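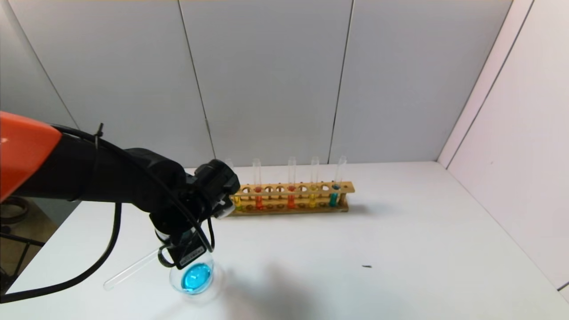

Getting Cloudy Glass Clear Again

I love old glassware, and I will happily spend a whole evening bringing a cloudy piece back! Most of what people throw out as "ruined" is only wearing a coat of minerals from hard water, and you already own what it takes to shift it.

Start with plain white vinegar. Warm it a little (not boiling, old glass hates a shock), pour it in to cover the haze and leave it for 60 minutes. Then swish, tip it out and rinse with warm water. If the cloud has thinned but hasn't gone, do it again with fresh vinegar. My worst case was a Gremetti pitcher from a yard sale last May, and it took four goes before I could read a newspaper through it. What a feeling, though!

For narrow necks, drop in a spoonful of uncooked rice with the vinegar and swirl like mad. The grains scrub where no brush will fit. Crushed eggshell works too, but it's a pain to rinse out, so I stick with rice.

Brown tea or coffee rings want baking soda instead. Make a paste with a few drops of water and rub it on with a soft cloth, going in small circles. Skip the green scouring pads completely. They leave fine scratches, and those never come out.

One disappointment to know about: if the glass still looks milky when it's wet, that's probably etching from the dishwasher, and no soak will fix it. I keep mine for paintbrushes and cuttings.

Drying matters more than people think. Rinse in the hottest water the piece can safely take, shake it, and stand it upside down on a rack with a gap underneath so air can get in. A folded towel traps steam and you end up with spots all over again. Polish with a lint-free cloth (I'm still using a Tosen linen one that is 12 years old and softer every year) and never put fabric softener in with your glass cloths, it leaves a film.

Stuck stopper? A drop of cooking oil around the join, wait overnight, then twist gently. Works on perfume bottles as well!

© 2026 Gollow Home Notes | Contact | Back to top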